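**Shop-floor notes: the basket rule**

I've been meaning to write up the basket rule for ages, and Emerson Rezende has finally nagged me into it (hello Emerson, it's done!). The short version: on any picking job in the drinks aisle, one hand holds the basket and the other does the picking, and they don't swap halfway through.
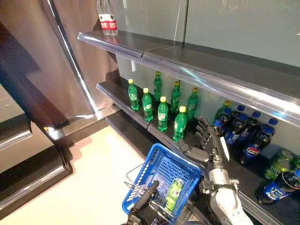 We got to this after the Onda trials, where swapping was allowed and the log filled up with dropped baskets. Over 3185 picks we had 764 stoppages, and far too many came in the moment between one hand letting go and the other taking hold. So now the basket stays put, and the holding arm doesn't move until the picking hand is clear of the shelf lip.

The other bit people ask me about is bottles that have gone over. My view is that a bottle on its side is fair game, but you slow right down for it, and you lift it clear of the price rail before you go sideways. Fabbri wanted to skip them altogether, which I can understand, but real shelves are messy and shoppers don't tidy up after themselves!
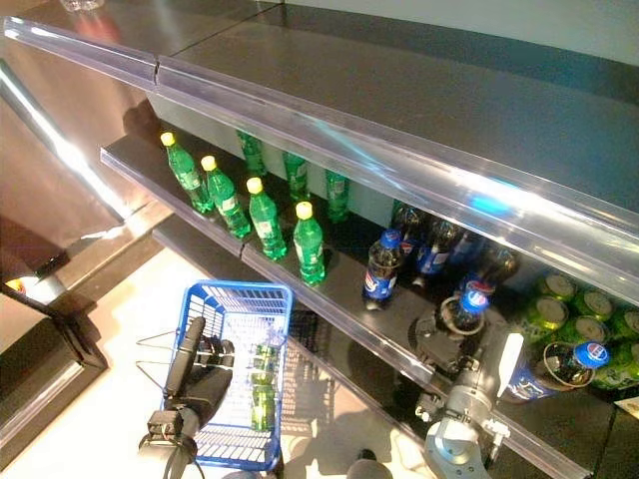 Last thing: three failed grasps on the same item and you stop and call a person. Please don't raise that number in your own settings, even if you're in a hurry (I'm looking at you, Idness team). The new wording goes into the handbook in February, and if you spot anything daft in it, shout before then.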